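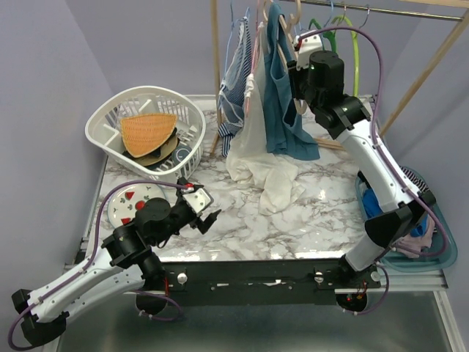

Vusby Manipulation Software Group, Cell 2

Pre-run software check, garment cell, with reviewer comments
Release under review: Amier planner branch
Date of check: Apr 7, 2019

Status words: OK, OPEN, FAIL. An OK means the reviewer saw it work. Reading the config file doesn't count.

1. Build and versions

1.1 Controller build on both arms matches the release note. OK
1.2 Planner and perception built from the same tag. FAIL
Comment: Perception is one tag behind. The release note says the difference is "cosmetic". It changes how the cloth mask is dilated, and that mask feeds the collision check. Rebuild and start over from 1.1.

2. Collision model

2.1 Table, front rail and enclosure walls in the model. OK
2.2 Clothes rack in the model. OPEN
Comment: The rack is in there as one box. The real one has a slanted post on the right, and the right arm works up at the rod beside the hangers. With a box that size the planner either refuses the reach or somebody shrinks the padding until it agrees. I'd like to know which happened.
2.3 Empty hangers handled. FAIL
Comment: Treated as noise and filtered out. A hanger is stiff and it hooks things. The green ones hang right by the right wrist and bracket.
2.4 Objects on and beside the table. OPEN
Comment: White basket is modeled. The plate is not, and the left gripper is parked over the table next to it. Laundry basket on the right sits lower than the table top and falls outside the workspace box, but the right arm's cable loops over it.

3. Cables

3.1 Cable sweep included in planning. FAIL
Comment: Both purple cables leave the connector above the gripper and arch out before following the links down. The planner knows about links only. The right one curves across the rack. I was told the wrist limits "keep it sensible". Show me the limits and the test that produced them.

4. Perception

4.1 Separate masks for garments that overlap. OPEN
Comment: Teal in front of off-white is the case to care about. The demo clip used the striped one alone, in its narrow bundle, and that proves little.
4.2 Cloth lying on the table told apart from cloth on a hanger. FAIL
Comment: The lower part of the off-white garment is bunched up on the marble pattern. Segmentation gave 13 fragments across 19 replayed captures, several of them plain table veining. Gray veins and pale cloth were always going to be trouble.
4.3 Shadow on the walls ignored. OK

5. Motion and stopping

5.1 Two-arm separation check runs at every planning step. OK
Comment: It does run. It logs a warning and carries on. Changing that to a stop is a one-line edit and has been on the list since July.
5.2 Software stop tested with each arm extended. OPEN
Comment: Left arm only so far. Repeat for the right with the gripper at the rack.
5.3 Status lights checked against the controller state on screen. OPEN
Comment: There is a green light on the upper right motor housing and a red one at the base below. The screen said "ready". The manual page for these lights is missing from our copy, so I won't sign for it.

6. Simulation evidence

6.1 Results attached. OK
Comment: 3,000 simulated reaches, no contacts. Same box for a rack, no hangers, no cables. See sections 2 and 3.

Result: not released for unattended runs. Attended runs at reduced speed are allowed once 1.2 and 3.1 are closed. Send the rebuilt logs to the Amemcombe office with this sheet attached.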